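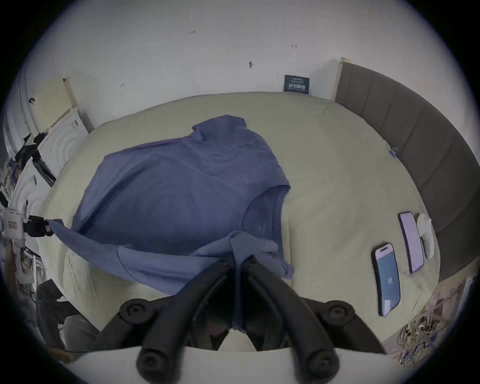

Gerkance Community Boards
Home and Workplace Automation > General Discussion
Topic: Are machines ready for household chores? Laundry as a test case
Started August 26, 2020

Gerkance_Moderator
Members are invited to state their views on whether current machines can perform ordinary household work, and whether the answer differs for the shop floor. The previous topic on this subject was closed after it turned into a discussion of vacuum prices. Please keep to the question. Where a member refers to a trial or a product, kindly state whether the member has used it directly or has only read of it.

As a starting point, I would propose the folding of a knit top on a bed. The task is familiar to every household and requires no special equipment.

hemline_ops
I manage linen services for a residential care provider with three buildings. My position is that machines are not ready, and that the folding of clothing is the clearest evidence of this.

A knit garment has no fixed shape. When it is picked up at one point, the remainder hangs in a manner that depends on the weight of the cloth, the way it was lying, and whether a sleeve is caught beneath the body. A member of my staff corrects for this without thinking. A machine must first determine which part of the garment it is looking at, and a crumpled collar can look very much like a crumpled hem.

We process flatwork by machine and have done so for years. Sheets and pillowcases pass through a feeder and a folder with few problems. Residents' personal clothing is folded by hand, every piece.

torquewright
I must disagree in part with the previous member. The statement that machines are not ready depends on what is meant by ready. If the requirement is that a machine fold any garment, on any surface, at the speed of an experienced attendant, then I agree. If the requirement is that it fold a known garment on a clear table, given enough time, I consider the matter largely settled.

In our shop at Unutthorpe we automated the packing of soft goods in December. The parts are fabric covers in 12 sizes. The cell runs unattended through most of a shift. The fabric is stiffer than knitwear, I concede, and each cover arrives in the same position.

hemline_ops
"Each cover arrives in the same position" is the point at issue. Someone or something has placed it there. In a home, the sweater arrives on the bed, half inside out, beside a telephone and whatever else was put down that morning.

torquewright
I accept that the presentation of the part is a large share of the work. It is also a large share of the work on any shop floor. We do not say that a stamping press cannot stamp because a person loads the coil. I would ask that household machines be judged by the same standard.

quiet_cycle
I would like to add the perspective of an ordinary user. I purchased a Flodach folding cabinet for my household and have operated it for one winter. The following remarks are from direct use.

The user clips each garment to a rail at the front, by the shoulders. The cabinet draws it in and returns it folded on a tray. Adult shirts and plain towels are handled well. Long-sleeved knit tops are handled poorly, as the sleeves must be laid back by hand before the garment is drawn in, and by that time one could have finished the fold. Children's clothing is too small for the clips. Fitted sheets are excluded by the manual.

My household kept a record for one month. The cabinet accepted a little over half of our laundry. I do not regret the purchase, as a member of my household has limited movement in the hands, and clipping is easier for that person than folding. I would not describe the cabinet as doing the chore.

mezzanine_four
A question for quiet_cycle. How does the cabinet respond when a garment is clipped incorrectly? In my experience of warehouse equipment, the response to an error matters more than the rate of success.

quiet_cycle
It stops and sounds a tone. The door must be opened and the garment removed. On two occasions a sleeve was caught in the rollers and the unit had to be switched off at the wall. The garments were not damaged, although one cuff remained stretched.

mezzanine_four
Thank you. That agrees with what we see in our building. Equipment that stops and waits is acceptable where a trained operator is present on the floor. In a home there may be no one present for several hours, or the person present may be unable to correct the fault. I would therefore argue that homes demand a higher standard than shop floors, and I cannot agree with torquewright that the same standard should apply.

torquewright
I had not considered the matter from the standpoint of fault recovery, and I withdraw the comparison to that extent. I maintain that the gripping itself is no longer the obstacle. Two padded fingers can pinch a fold of knit fabric and hold it without harm. With a second grip on the cuff, the sleeve can be drawn out straight, and most of the difficulty described by hemline_ops is reduced. A sleeve under light tension has a known position.

hemline_ops
The sleeve does. The body of the garment does not. One may hold the cuff perfectly and still have the remainder of the top in a heap, with the hem turned over on itself. My attendants are taught to shake the garment once before laying it down, which removes most creases and frees the second sleeve. I have yet to see a machine shake a garment with any confidence. I have seen demonstrations in which the cloth is smoothed in many small movements, and the result is neat, but the time taken is not comparable.

I would also note the surface. A folding table is firm. A duvet is soft, it moves with the garment, and it has wrinkles of its own. If a finger presses down in order to pick up one layer, the bedding may be picked up with it.

patchpanel_rn
The question of layers deserves more attention than it has received. I work in maintenance for a contract laundry and previously serviced sorting equipment. Separating one layer of knit from another, or from the cloth beneath, is where I have seen the greatest number of failures. Our intake count on the last day I recorded it was 2,355 pieces. The sorting line returned 23 of them as paired items, meaning that two pieces had been lifted as one. Management regarded this as a good day. In a plant, those pieces go to a bench and a person separates them. The bench is not mentioned in the sales literature.

Gerkance_Moderator
The figures given by patchpanel_rn are helpful. Members are reminded that results from sorting and results from folding should not be combined.

ratanaporn_reader
I have only read of the following and have no direct experience. The Ratanaporn project proposes to have people perform household tasks with hand-held grippers, so that the movements may be recorded and later used to teach a machine. The reasoning, as I understand it, is that a person using two stiff fingers is under much the same limits as the machine, and will find methods that suit those limits.

If this is correct, the remarks of hemline_ops about the shake are of interest. A person holding such a tool could attempt the shake and show whether it is possible with that kind of grip.

hemline_ops
I would welcome such a record. My concern is that an attendant's method depends a great deal on the feel of the cloth. One knows by touch whether one layer or two is between the fingers. With a tool in the hand, much of that is lost, and the person must rely on sight. The recording may then teach a cautious method and a slow one.

torquewright
A cautious and slow method that succeeds would be an advance on the present state of affairs. Many households would permit a machine to take the entire afternoon over one basket, provided the basket was finished at the end of it.

quiet_cycle
My household would permit it. We would not permit it to occupy the bed during that time -- the bedroom is small, and the only clear surface large enough for a long-sleeved top is the bed itself.

mezzanine_four
I would separate the chores into those that may be left incomplete without harm and those that may not. A half-folded top is an inconvenience. A half-loaded dishwasher with the door open is a hazard in a home with small children. On that basis laundry is a sensible first task, even though the cloth is difficult.

patchpanel_rn
I do not agree that laundry is a sensible first task. It has been chosen because it is disliked, and because it photographs well. Wiping a counter, carrying a bin to the curb, or emptying a dryer into a basket would each be of more use and would each be less demanding. Emptying the dryer requires only that the cloth be grasped. It makes no difference which part of it.

hemline_ops
On the dryer, I am in full agreement. Unloading is the heaviest part of the shift for my staff, and I would approve a trial of such equipment without hesitation. I would not approve one for the folding of residents' clothing at present.

Gerkance_Moderator
The topic will remain open. Members who wish to discuss dryer unloading in detail are asked to begin a separate topic under Equipment. quiet_cycle, if your household's one-month record can be shared, please attach it to a reply with the garment types listed separately.

quiet_cycle
I will do so. The towels were recorded together with the dishcloths in the first week, and I will need to mark those entries.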